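Zorkasura Parts Listings – README

Version of 16 February 2026

What is in this folder

Zorkasura is a table of product listings for small mechanical parts: shaft seals, couplings, linear guides, retaining rings and similar goods. Each row is one listing as a supplier wrote it, together with the fields that we extracted from the text. The table has 927 rows. It was made for people who want to compare suppliers or to test a search function on real trade language, with all its spelling mistakes.

The listings come from two sources. The first is the catalog of Trarmont, a distributor that sells mostly seals and couplings. The second is the Chiba list, which we typed in from printed price sheets. Where the same part is in both, we kept both rows and gave them the same value in the column part_group.

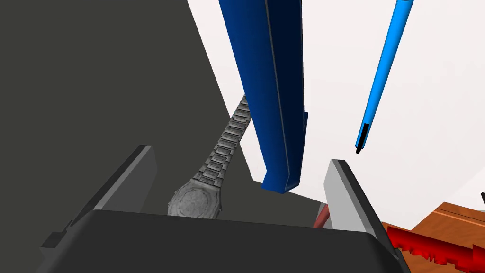
Gripper fingers with a wristwatch between them, rendered view.

Files

listings.csv – the main table, one row per listing, UTF-8, comma as separator
suppliers.csv – supplier code, country, delivery terms
units.txt – the list of units we accept and how they are written
changes.txt – what was changed between versions

Columns in listings.csv

id: a number that never changes, also when a row is corrected
supplier: code, see suppliers.csv
title: the title of the listing, not edited
part_group: the same value for parts that can replace each other
material: one of our fixed terms, or empty
bore_mm: inner diameter in millimeters, decimal point, no unit
outer_mm: outer diameter in millimeters
hardness: Shore A for rubber parts, empty for metal parts
min_order: the smallest quantity the supplier accepts
note: free text, often empty

An empty cell means that the supplier did not give the information. It does not mean zero. Please be careful with this when you load the file in a spreadsheet program, as some of them fill empty cells without asking.

How the fields were filled

Titles were copied as they are. For material we use one short list of terms, so "NBR", "nitrile" and "Buna" all become NBR. If a supplier wrote two materials, for example a rubber lip on a steel case, the first one goes to the column and the second one goes to note. Dimensions in inches were converted to millimeters and rounded to 2 decimals.

The rows were extracted with a script called Jinen and then checked by hand against the source text. The script is good with dimensions and weak with order quantities. A title like "50 pcs box" can mean the size of the package or the minimum order, and we decided case by case. When we could not decide, min_order is empty and the note says "quantity unclear".

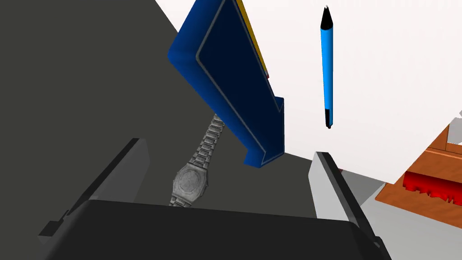

Can I use the part_group column to choose a replacement seal for a machine?
Only as a first step. The groups are based on dimensions and material, and they do not consider pressure, shaft speed or temperature. Please check the data sheet of the supplier before you order.

Known problems

The Chiba list uses old part codes in many places. We did not translate them, so a search by modern code will miss these rows.

Hardness is given without tolerance. A seal listed with 60 Shore A can be a little softer or harder in practice, and the listings do not tell how it was measured.

Some couplings have a bore value for one side only. In this case the larger side is in bore_mm and the smaller one is in note. We want to split this into two columns, but it would break the scripts of people who already use the table.

Prices are not included. They were in the first version from January and we removed them, as they were outdated very quickly.
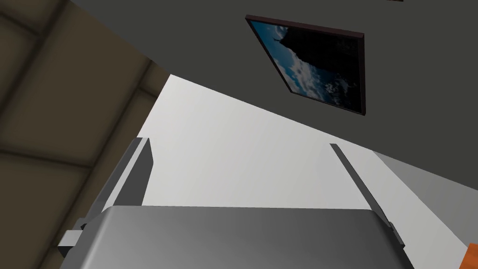 Open gripper fingers above the gray gripper body, rendered view.

Loading the table

Read bore_mm and outer_mm as decimal numbers and everything else as text, also the id. If your program uses the comma for decimals, set the language of the import to English first. Otherwise a bore with decimals may become a date or a very large number.

Corrections

If you find a wrong value, please write the id, the column and the correct value in one line, and add the page of the catalog if you have it. Corrections for suppliers.csv are also welcome – the delivery terms change often and we check them only when a new version is prepared. Accepted corrections are listed in changes.txt with the id of the row.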